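We use cookies to improve your experience on this site. By continuing to browse, you accept our use of cookies. Accept | Manage preferences

August 6, 2026
By the Office of the Collections Registrar

Diary of the Rorncombe Inventory

The registrar's office resumed the inventory of the Rorncombe tableware this morning, following the interruption caused by the repainting of the lower storeroom. Shelving units along the north wall have been returned to their positions. The smell of paint persists, and the door to the corridor was kept open until noon with the permission of the building office.

At the close of work yesterday the register stood at 1,252 entries. This figure includes all plates, serving dishes and lidded pieces received in the original transfer, together with the loose lids for which no matching vessel has yet been identified. It does not include the cups and saucers, which were packed separately and were entered in the transfer papers only by crate. The office has long regarded this as the weakest part of the record, and the present phase of the work is intended to correct it.

The morning was given to the first of the cup crates. The contents were wrapped in newspaper from a January issue of a local weekly, most of it advertising for winter coats and used cars. The newsprint has left gray marks on several unglazed foot rings. These marks were noted in the condition column and no cleaning was attempted. One saucer had been packed with its label facing the glaze, and the adhesive has transferred. It has been set aside for the conservator's next visit.

A question of naming arose before lunch. The transfer papers use the word "Pirell" for the pattern with the narrow blue border, and also, on three later pages, for a plain cream shape with no border at all. It is the view of this office that Pirell was first the name of the shape and was afterward applied to the decoration by the household that used it. The older invoices support this reading but do not settle it. Until further evidence is found, the register will record the shape and the decoration in separate fields, and the word will appear in the first of these only. Entries made before today will be amended as time permits. This will be tedious, and it should have been decided in the spring.

The Boström catalog was consulted on the matter and was of limited help. Its plates are small and its index omits the cream wares. A better copy has been requested through interlibrary loan.

After lunch the office dealt with correspondence. A reader in another state has written to ask whether item 463, the sauceboat with the riveted handle, may be photographed for a family history. Permission was granted on the usual terms. A second letter offered a box of odd saucers found in an attic. The office replied that it is unable to accept further gifts until the present inventory is complete, and suggested that the box be kept dry and away from the furnace in the meantime.

The Unetik database was slow for much of the afternoon — two records were saved twice, and the duplicates had to be removed by hand. The paper sheets have therefore been retained as the record of first entry. Staff are reminded that pencil is to be used at all times in the storeroom, and that sheets are to be initialed before they leave the room.

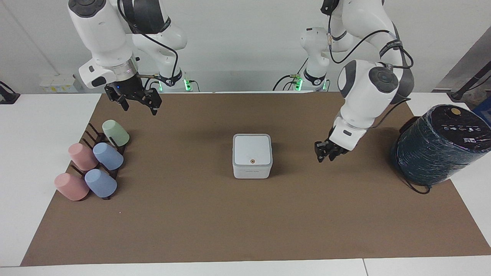 Storage for the cups remains the largest open matter. The previous practice was to stack them in pairs, one inside another, and the rims have suffered for it. A total of 26 cups from the first crate show chips that are consistent with stacking. The office favors individual support, and a cup rack standing on a brown mat, on a table otherwise white, is a fair model for the sorting station, as the mat gives the eye a plain darker ground against which pale ware is easily seen. A request for two mats will be added to the supply order. The color should be specified, as the last order arrived in white and was of no use for cream ware.

The remaining crates have been moved to the interior wall, where the temperature is steadier. The humidity reading at four o'clock was acceptable. It was somewhat higher by five, and the storeroom door was closed for the night.

Tomorrow the second crate is to be opened, beginning with the saucers. The key to the tall cabinet was returned to the front desk and signed for.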